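Stenwood without Atanasov for cup tie after touchline row

5/10/25

Stenwood will be without captain Eleni Atanasov for the first half of the cup semi-final against Vulis, the league has confirmed. A 45-minute ban, not the full match. Bit of relief at the club, you'd think, but only a bit.

It goes back to the closing stages of the 2-1 win at Edet. Late tackle by the corner flag, both benches up, lots of shoving. Atanasov had already been taken off by then but went back over the line to pull a team-mate away, and the rules are clear enough on that. Two Edet players have been banned as well, one of them for a full match.
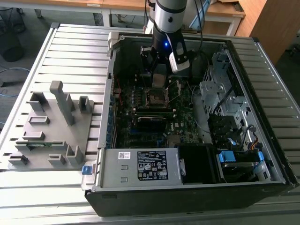
Stenwood had until noon to appeal and decided against it. The risk was a longer ban if the panel took against them, and manager and board both felt a half was something they could live with.

"I went on to stop it, I'd do the same again," Atanasov said. "But I know the rule. I'll be sat in the stand till the break and then I want to be on."

She can't be named in the starting eleven but can be be listed as a sub, so expect her stripped and ready as soon as the teams come back out.

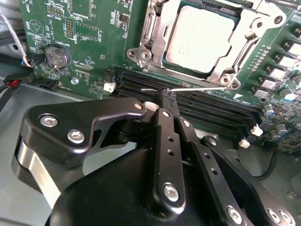 Who plays in the middle is the question. Atanasov has started every league game since August and the side has looked short of ideas without her, most of all in the draw at Skasis, when she went off after 30 minutes with a tight hamstring and they barely had a shot from then on. Likely to be a straight swap, though a back five was tried in training.

Vulis come into it as favourites. Top of the table, unbeaten at home, and they put four past Stenwood when the sides last met. No new injuries reported at there end.

Almost 50 tickets left in the away section this morning, all seated. The home end has gone. Last year's semi drew 2929 and the club expects more this time. Extra time if level, then penalties.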